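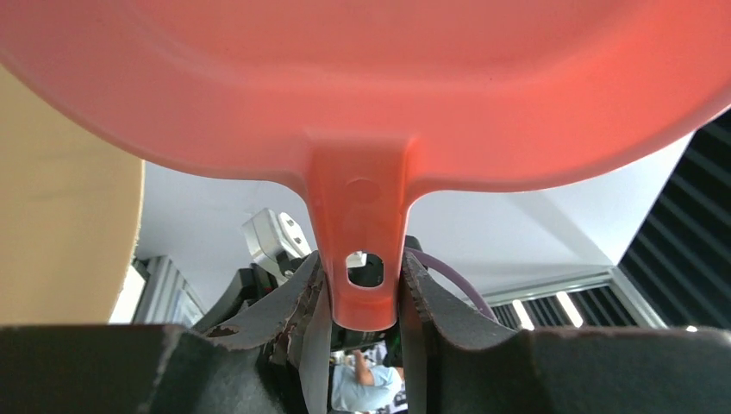
How to Apply for a Spotter Position in the Broadcast Booth

Grekside Community Sports Network televises high school and college football across the Drirkance Conference. Each booth has two announcers and one spotter, who identifies the ball carrier, the tackler and any substitutions for the play-by-play announcer. Applications for the coming season are open to adults with a working knowledge of the game. Previous television experience is not required.

Step 1. Create an account

Register on the Korletey applicant portal with a valid email address. Applicants who worked a game last season should sign in with their existing account, as a second registration will delay the review.

Step 2. Prepare a spotting board

Choose any two teams and prepare a board for one game. List each starter by position, with jersey number, height, weight and class year. Place reserves directly beneath the starter they would replace. Offense and defense should appear on separate sides of the board – announcers turn it over at each change of possession.

Boards may be handwritten or typed. Scan the finished board and save it as a single file.
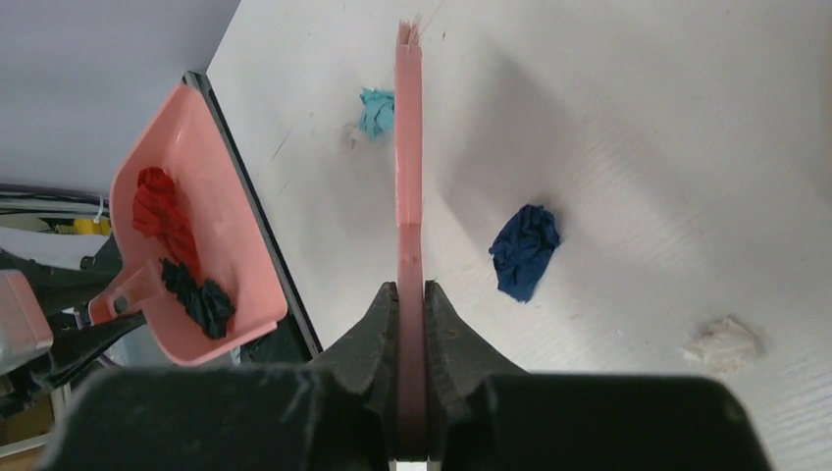 Step 3. Complete the practice recording

The portal contains a recording of one quarter of play without commentary. Watch it once without stopping and write down the ball carrier and tackler on every snap. Do not go back to correct an entry. Leave a blank where you were unable to identify a player.

Step 4. Submit your materials

Upload the board and the practice sheet together, then enter form code 2384 in the field marked "Position." You will receive a confirmation by email. Last year the network received 253 applications and invited 97 applicants to a booth trial.

Step 5. Attend a booth trial

Trials are held at Porkomell Stadium before the first conference games in September. Bring your own binoculars and a printed copy of your board. Parking is available in Lot 2.

Questions about eligibility or scheduling should be directed to Rosaura Muñoz, Coordinator of Game Operations, through the message center in the portal.

Page last updated 2020-03-24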